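Products > Bench Robots > Safety and Setup > Allix Floor Marking and Bench Rule Kit

Print this page | E-mail this page

Reading time: 4 minutes

Allix Floor Marking and Bench Rule Kit

For tabletop robot arms in labs, classrooms, workshops and demonstration areas

The Allix kit is a set of floor tape, rule cards, labels and log sheets for places where small robot arms work on a table and people stand nearby. It was put together by Pandus after a long run of site visits to customers who had good arms and good tables but no written rules about who could stand where. The kit does not replace a risk assessment. It gives you the materials to put the results of one on the floor and on the wall.

Item number: 1638

What is in the kit

Two rolls of black floor tape, matte finish
20 rule cards, printed on both sides
11 self-adhesive labels for rails, stands and power switches
One pad of daily check sheets
One setup guide

The tape is made for sealed concrete, vinyl and painted wood floors. It is not meant for carpet. Clean the floor and let it dry before you put the tape down. Press it flat with a hand roller and keep carts off it until the next day.

Marking the line

Start with the reach of the arms. Move each arm by hand, powered off, to its farthest point past the edge of the table and mark that spot on the floor. The line goes outside all of these marks, with room to spare. How much room depends on the speed of the arm and the load it carries, and the setup guide has a worksheet for this. If two or more arms share one table, use the longest reach on every side. People do not remember that one side is safer than another.

The line should be visible from every direction people walk in from. Where a wall or a cabinet closes off one side you can stop the tape there.

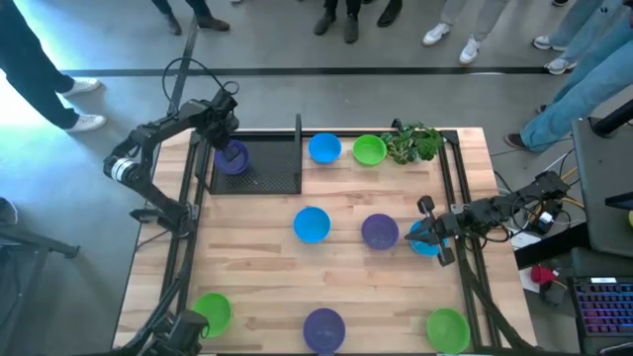 A line on the floor works only if everyone knows which side of it they belong on and when. The rule cards use two states. With the arms powered, visitors stay behind the line and only the named operator may be closer. With the arms stopped and the switch labeled, people may come up to the table. Sorting jobs with light items tend to wear the rule down. When the load is a few plastic bowls in purple, blue and green, the work looks harmless and people drift in for a better view, or lean toward the table while a gripper is over a bowl. The load may be light, but the arm's joints can still pinch a hand. Card 4 covers leaning, and we suggest posting it at eye level on the side where visitors gather.

Cables and loose items

Run cables to the arm base along one side only, and keep that side closed to visitors. Bundle them so that no loop hangs below the tabletop. Check any cable that rides on the arm itself through the full range of motion, as a loop that clears the work in one pose may catch in another.

Keep drinks, bags and tools off the table. Anything left there that is not part of the task should be entered on the daily sheet, so the operator knows it is there before the first move. Paper and small parts on a side surface should be kept back from the arm's reach.

Daily check

The check sheet takes nearly 20 minutes the first time and much less after that. The operator goes through the tape, the stop switch, the arm mounts, the cables and the gripper fingers, then signs. Torn or lifted tape is replaced the same day. Keep filled sheets with the machine records.

"We wrote the sheet so a person could finish it standing up," says Nneka Onyeka, who led the work on the kit at Pandus. "If it needs a desk, it gets done at the end of the week from memory."

Use with other products

The labels fit Fillalia rail frames and most aluminum profile of similar width. For Bălan stands, clean the powder coat with alcohol first or the adhesive may not hold — this applies to the older textured finish as well. The cards can be punched and hung.

Refills

Tape and check sheets are sold separately. Rule cards are sold only as a full set, so that old and new wording is not mixed on one site. Sets bought before last December have the earlier wording on Card 4 and can be exchanged at no charge.

Please read your arm maker's manual before setting up. Where the manual asks for a larger distance than our worksheet gives, use the larger one.

Page last updated 5/13/23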